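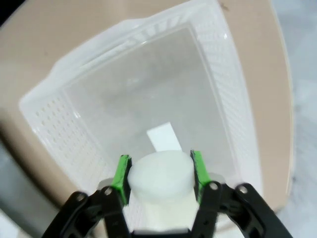
Why does the planner stop above a translucent basket and report a collision when there is still clearance?

Translucent plastic returns bad depth, and with default settings the planner treats missing depth as occupied space, so the inside of the basket gets filled with blocked cells.

Clilomico Forum > Software > Planning and Perception
Search this forum Enter keywords Go
Last updated in October

gridlock_11
Splitting this out of the general depth thread because the short answer above keeps getting quoted without the settings. We run Pliteo for segmentation and depth cleanup, and Budano for planning. The task is pick an item, put it in a white basket, release. Picks are fine. On the place, the arm comes down over the basket, stops early, and Budano logs "start state in collision." Same code with an opaque bin in place of the basket never does it.

Occupancy map is built from the wrist camera only. Cell size is 3 mm. Unknown is set to occupied, which is the default.

tf_stale
Two problems there and I would separate them. First is the unknown cells. Second is that the held object is in your own map. If the item isn't attached to the gripper link before the retreat move, it gets voxelized like anything else, and then you have a collision with the thing you are holding. "Start state in collision" sounds more like the second one to me. Dump the contact pairs.

gridlock_11
Dumped them. Out of 2000 place attempts in the log, 1457 went through clean. Most of the failures are gripper finger against map cells inside the basket walls. A smaller group is held object against map. So both.

tf_stale
OK. Attach the object first, rerun, and then look at what is left. No point tuning the map while your own payload is in it.

marrowbone
I would skip the depth map for the basket entirely. Fit a mesh to the rim and use that as the collision object. The rim is the one part of a clear or frosted basket that segments well. Walls with holes in them are hopeless, you get the table through the holes and the plastic between them and the filter averages the two.

gridlock_11
A mesh means someone measures every basket. We change them.

marrowbone
A box with no lid is enough. Four walls and a floor, sized from the rim mask. You don't need the handles.

slowloop
I disagree with the box. If the handle bulges outward and your approach comes in from that side, a finger can clip it. Pad the rim by a fixed amount or keep the handle in the model. We padded by 11 mm on a Lindemann cell and it was enough for straight-down placing. I wouldn't trust it for angled approaches.

marrowbone
Fine, pad it. Still better than voxels.

gridlock_11
Posting the setup since tf_stale asked me about the other arm in a message. 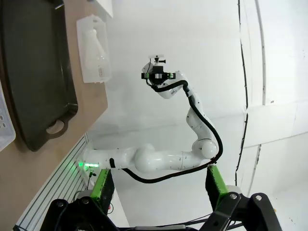 Wrist camera view with the other arm raised. Brown tray at left, bottle in the white box next to it.

tf_stale
Thanks. Is the other arm filtered out of the cloud? When it is in view like that it needs to be removed using its own joint states, with timestamps matched to the image. If you filter with the latest joint state instead, you leave a trail of cells behind it every time it moves. Those cells stay until a ray clears them, and a wrist camera looking down into a basket isn't going to clear anything over there.

gridlock_11
It was filtered with the latest state. Changed that to a lookup by image time. The stray cells near the other arm are gone in replay.

The cable isn't in the arm model, so points on it still come through. I inflated the link meshes for now.

slowloop
Inflating the links costs you reach when both arms are over the same spot. Use the inflated mesh for the cloud filter only and keep the normal one for collision checking. Budano takes two separate files if you set them in the scene config. Pliteo only needs the filter one.

gridlock_11
Didn't know they could be different. Will do.

Settings as of now, for anyone searching:
- attach held object on grasp confirm, detach after release
- unknown cells free inside the rim mask, occupied everywhere else
- basket as open box from rim mask, padded
- other arm filtered by image timestamp

marrowbone
I still don't like "unknown is free" inside the rim. If an item from the previous place is clear plastic, you will drive into it.

gridlock_11
Agreed, it's a risk. I cap the descent at rim height and release from there, so the fingers don't go down into that region at all. Short drop. Doesn't suit anything fragile.

tf_stale
Then leave it occupied below the cap and you don't have to argue about it.

gridlock_11
Trying that in the next replay batch.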